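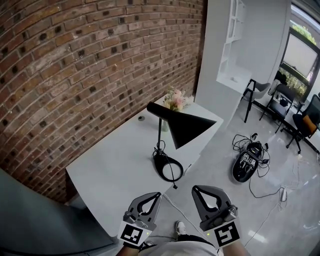 Hutchins Public Library
Board of Trustees – Regular Meeting
Minutes of 17 January 2022

Present: Xiomara Kasprzak (Chair), Refugio Quezada, Reginald Dvorak, Oliwia Kołodziej
Also attending: Jalen Kapoor, Library Director
Absent: none

1. Call to order
The Chair called the meeting to order at 6:30 p.m. A quorum was present. The agenda was approved as distributed.

2. Approval of prior minutes
Mr. Dvorak asked that the prior minutes be corrected to show that the motion on holiday hours was made by Ms. Kołodziej and seconded by Mr. Quezada. The minutes were approved as corrected.

3. Public comment
A resident of Brundside Avenue spoke in favor of longer evening hours at the branch. A second resident asked that large-print titles be shelved closer to the front entrance. The Director will look at the shelving plan and reply to the resident in writing.

4. Director's report
Mr. Kapoor reported that 471 new cards were issued in the last quarter, most of them at the main desk. The interlibrary loan backlog stands at 22 requests. Two staff positions remain open – one in children's services and one in circulation – and interviews are under way for the first.

The Zistura catalog system was unavailable for part of one morning. Checkouts were recorded on paper and entered later the same day. The Board asked that the paper forms be kept at each desk.

5. Overdue fines
The Board resumed discussion of the proposal to end daily fines on overdue books. Mr. Kapoor stated that fines brought in about $3000 last year. Mr. Quezada spoke in support of the proposal and said that families with several cards are the most likely to stop using the library when charges build up. Mr. Dvorak was concerned that popular titles would be kept longer and asked whether new releases could be treated separately. 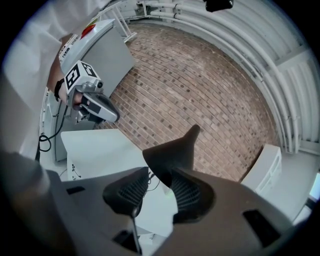 Ms. Kołodziej asked: Will a patron still be billed for a book that is never returned?

Mr. Kapoor replied that the replacement cost would be charged once an item is 9 weeks overdue, and that the charge would be removed if the item came back in good condition.

Moved by Mr. Quezada, seconded by Ms. Kołodziej, to end daily fines on all books except new releases, and to review the policy after one year. In favor: Kasprzak, Quezada, Kołodziej. Opposed: Dvorak. Motion carried.

Existing fines were not covered by the motion. The Director will bring a separate recommendation on those balances to the next meeting.

6. Roof repair at the Brundside branch
Dasico has submitted a revised quote for the flashing over the reading room. Mr. Dvorak noted that the quote does not state how long the work is covered after completion. The item was tabled until the contractor supplies this in writing.

7. Adjournment
There being no further business, the meeting was adjourned at 7:50 p.m. on a motion by Mr. Dvorak, seconded by Mr. Quezada.

Respectfully submitted,
Oliwia Kołodziej, Secretary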